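Town library to lend small storage units for home desks

31 July 2020

FLILGATE — The Flilgate public library will begin lending small tabletop drawer units this fall, adding them to a collection of household items that already includes sewing kits, cake pans and folding easels.

The library has set aside $900 for the first purchase. Cardholders will be able to take a unit home for seven weeks, with one renewal if no one else has asked for it.

Requests for desk storage came up often in a survey the library sent out this spring, when many families were working and doing schoolwork at the kitchen table. The survey drew 341 replies. Several people wrote that they had no place to put pens, chargers and paper clips at the end of the day, and that they did not want to buy furniture for what might be a short stretch at home.

Units from two suppliers, Pritum and Rurnalent, are being considered. The library is looking at how smoothly the drawers slide, how easy the handles are for children to grip and how well the plastic stands up to cleaning between loans. Clear or tinted drawers are preferred, so that staff can check for items left inside when a unit comes back.

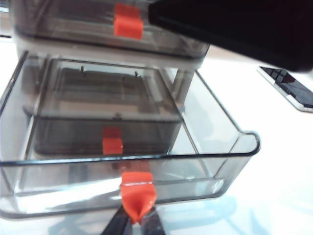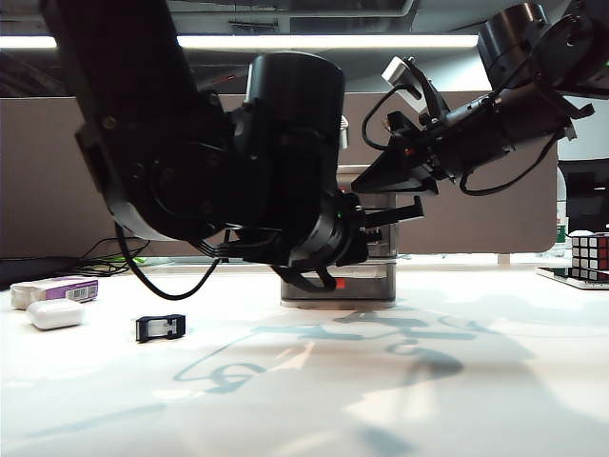
A clear plastic drawer unit with orange handle tabs, first picture, and the white tabletop with a metallic gray box and a white and purple box, second picture.

Returned units will be emptied, wiped down and held for two days before they go out again. Borrowers will not be charged for scratches, but a missing drawer or handle will have to be paid for. The library has not yet set that fee.

The units will be kept behind the front desk and will not go out through the book drop or the curbside lockers. They can be reserved by phone or through the online catalog, where they will be listed under "Home and Desk." A card in good standing is required, and each household may have one unit at a time.

The Górecki Street branch is expected to get its share first — it has more closet space than the main building. Lending there is planned to start in November, with the main library to follow once the second order arrives.

Residents who want to donate an unused unit are asked to call ahead. Donated pieces must be complete and small enough to carry with one arm.

Recent items
Górecki Street branch changes summer hours
Flilgate pool to stay closed through end of season
Paving work moves to north side of town
Library drops late fees on children's books
School supply drive seeks notebooks, folders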